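Print this page | E-mail this page

The Breakfast Table at Alavham: progress report to the Rallier Fund

Dear all,

I promised I would write again once the second room was up and running, and I am glad to say it is, so do put the kettle on and bear with me – I have never managed a short report yet.

Where we have got to

The Nishad room now has its own table, set against the plain wall, and we have settled on the mint-green cloth with the white grid. We did try two others, but a pale cloth made the plate disappear and a patterned one was far too busy. Over 36 people have sat down with us since the grant began, many of them coming back, and we now run 2 sessions a week with 5 places at each.

The layout has hardly changed from the plan you approved. Toast on the round plate goes to the left, the orange at the back in the middle, and the little coloured cubes go in between, so that people can practise saying where a thing is ("next to the plate", "in front of the orange") before we move on to laying a breakfast themselves. The toast has gone down especially well, and sets off no end of talk about marmalade! 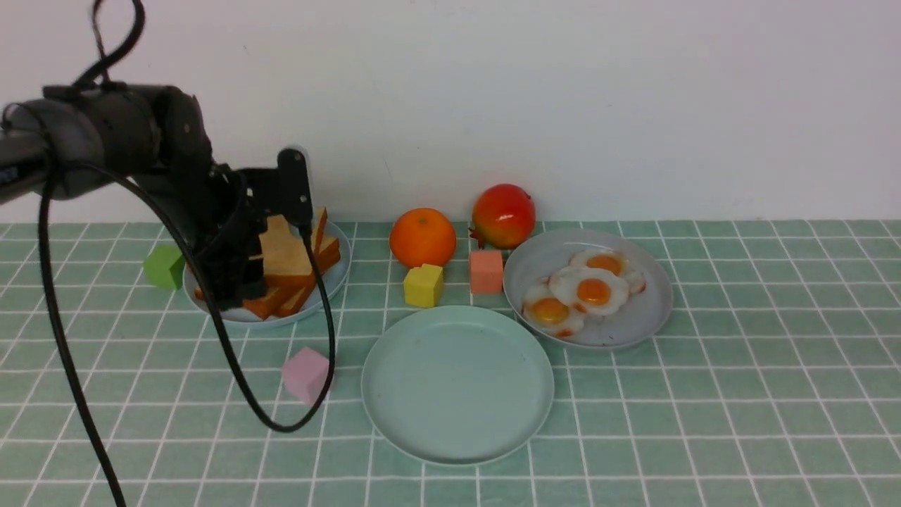
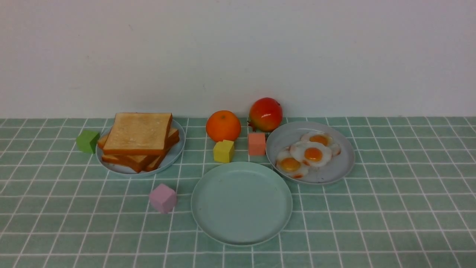

Money and what comes next

We have spent £1,000 on the table, cloths and food sets, as agreed. Clillex have quoted for a second set of plates, and I should like to order those before November if you are happy. I would also like a proper cupboard, as everything is living in boxes under the stairs at present, but that can wait for the next round.

With warmest thanks as ever,
Conall Conneely

Last updated: November

Related items
Setting up the Nishad room
Choosing a tablecloth: what we tried
Alavham session times
Previous reports to the Rallier Fund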